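Chore machines: your questions
Last updated 2021-05-24 by Tineke Vermeulen

Can a robot do my laundry yet?
No. A washer and a dryer already do the part machines are good at. What's left is picking things out of a heap, finding the corners and folding, and that is where every product we have been pitched falls down.

But I saw a video of one folding towels.
So did we. Ask whether it was sped up, who laid the towel out first, and how many tries got cut. When we asked Treteo those questions about the Jistside folder, we got a brochure back. The brochure says 60 towels an hour. It doesn't say whose towels.

Why is cloth so hard?
A box keeps its shape when you grab it. A cloth doesn't. Pinch it in the wrong spot and you have two layers, or none, or a fistful of the middle. People find a hem by feel and never think about it. A two-finger gripper has to be told where the hem is, or learn it from a great many examples, and a busy print doesn't make the edge any easier to pick out.
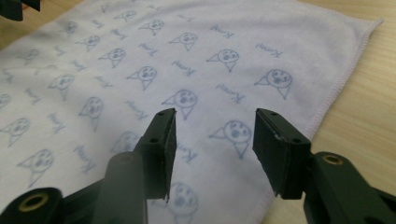 A printed microfiber cloth on a wooden tabletop, beneath the gripper pads. The stitched hem is at the right.

Isn't one small cloth an easy case?
It's the easiest one going: flat, on a table, nothing on top of it. Try a fitted sheet.

What about shop-floor work?
Better, as long as every part shows up the same way every time. Verschueren ran a rag-sorting cell on trial in January and logged 976 clean picks out of 1379. Somebody had to stand there for the rest. You can call that progress, but I wouldn't call it a day off.

Will it get cheaper?
Probably. Cheap and useful are separate questions, and sellers like to answer the first when you asked the second.

Should I put down a deposit on the Gedetura home unit?
I wouldn't. Wait until you can bring your own basket to the showroom. Dump out 20 mixed items, don't smooth anything, and watch it work at normal speed with the salesperson's hands in his pockets.

Do you think it will ever work?
Some of it, some day. Ask me again when one can pair socks.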